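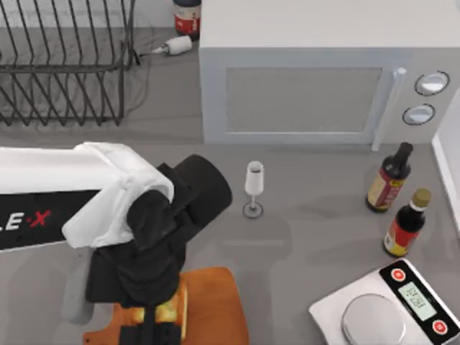
Tomos Ifans asks how a silly video can be on everybody's screen by Friday lunch when it didn't exist on Monday, and whether some person at a big company sits there picking the winners.

Great question, Tomos! I used to think there was a person too. I imagined a lady with a big red button, eating crackers, saying "ooh, the goat one, let's have the goat one." There are people who work on this stuff, but mostly they aren't choosing videos one by one. So let me tell you how a video gets around, starting with a very small one.

## The duck on the stairs

Say a girl called Efa films her little brother dressed as a duck, hopping down the stairs and singing a song about soup. It lasts as long as it takes to tie a shoe. Efa puts it on a video app (let's call it Olvera) and goes off to have her supper.

At first almost no one sees it. Her cousin does, and her best friend does. The cousin laughs so hard that she sends it to her whole swim team. This is called **sharing**, and it's the oldest part of the whole business. People passed on jokes and rhymes and rude songs for hundreds of years before there were phones. Your grandparents very likely know a playground rhyme that they learned from a kid, who learned it from another kid, and not one of them could tell you who made it up.

By bedtime the duck has 818 views. Efa is thrilled. She tells her mom, who says brush your teeth.

## Then the app joins in

So far it's all been people. Now comes the part where a computer helps.

Apps like Olvera have a set of rules for deciding what to show next. The rules are called an **algorithm** (say it AL-guh-rith-um). That sounds fancy, but it's only a list of steps that a computer follows. You follow lists of steps too, when you do long division or build a model from the booklet.

The steps might go a bit like this:

- Show the duck video to a small bunch of people who don't know Efa.
- Check what they do. Do they watch to the end? Do they watch it again? Do they send it to someone?
- If lots of them do, show it to a bigger bunch.
- If they all swipe away after one second, stop bothering.

Then it does that over and over, with bigger and bigger bunches. Real apps have far more steps than mine, and they don't usually print them all out for the rest of us to read, so I can't give you the exact list. But that's the general idea.

Did you notice that the computer never finds the duck funny? It doesn't know what a duck is for. It can't hum the soup song. All it has to go on is what people did with their fingers and how long they kept watching.

## Why some videos and not others?

If I knew the answer to this I would be very rich and I'd live in a house with a slide. People try like mad to make a video that everyone shares, and most of the time it flops – and then somebody's uncle falls into a hedge and the whole planet sees it.

Still, the ones that travel do tend to have a few things going for them. They're short. You understand them right away, even with the sound off or in another language. They make you feel something quickly, like laughing or gasping or going "awww." And a lot of them are easy to copy! Once Efa's duck gets going, other kids start hopping down their own stairs in a pillowcase, singing about soup. Then someone does it with a dog. Then a math teacher does it and everyone is embarrassed.

When a joke gets copied and changed like that, we call it a **meme** (it rhymes with "team"). The duck was a video. The duck plus all the copies is a meme. 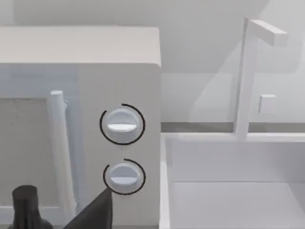 Your own feed is different from mine, even if we use the same app at the same time. The app keeps track of what you watch and guesses what you'd like next, so if you watch three slime videos, guess what, you get slime for breakfast. The tricky bit is that you're changing the settings without noticing. On that white microwave you can see two round knobs, and the top one even has a raised bar across it to get hold of, so if you wanted to change something you'd know where to put your fingers. A feed doesn't have a knob sitting out front like that. Each time you stop and stare, you turn it a tiny bit. Even watching something because you hate it counts as watching!

Elin Bowen wrote to me once about this. She had watched one video of a man squashing fruit, just to see what the fuss was, and then she got squashed fruit every day until June. I told her to try swiping past it fast, and to look for a button that says something like "not interested." Many apps have one, though it may be hiding in a little menu.

## Popular isn't the same as true

I want you to remember this part even if you forget the rest.

Suppose Tudur makes a video saying that if you put a spoon under your pillow, school will be closed on Wednesday. It's exciting! Kids want it to be true, so 343 of them send it on. Has it become any truer? Nope. It's one kid and a spoon, passed around a lot.

Made-up stuff can travel just as well as true stuff, and sometimes better, if it's surprising. So when a video tells you a fact, ask who made it and how they'd know. Then see if you can find the same thing somewhere else, like a book or a news site a grown-up trusts. If you can't, you don't have to pass it on. You can be where it stops.

## And the little brother?

Here's something people forget. The boy in the duck suit is four. He thought he was singing to his sister. A video that's been shared can be saved and copied by strangers, and Efa can't run around the world collecting all the copies, even if she deletes her own.

So before you post somebody, ask them. If they're too small to really understand, ask the grown-up who looks after them. And ask a grown-up about yourself too, because a lot of these apps have age rules and you may be under the line.

Catrin Skyrme wants to know why the soup song gets stuck in her head for days. I'll do that one next time, Catrin, when I've stopped humming it.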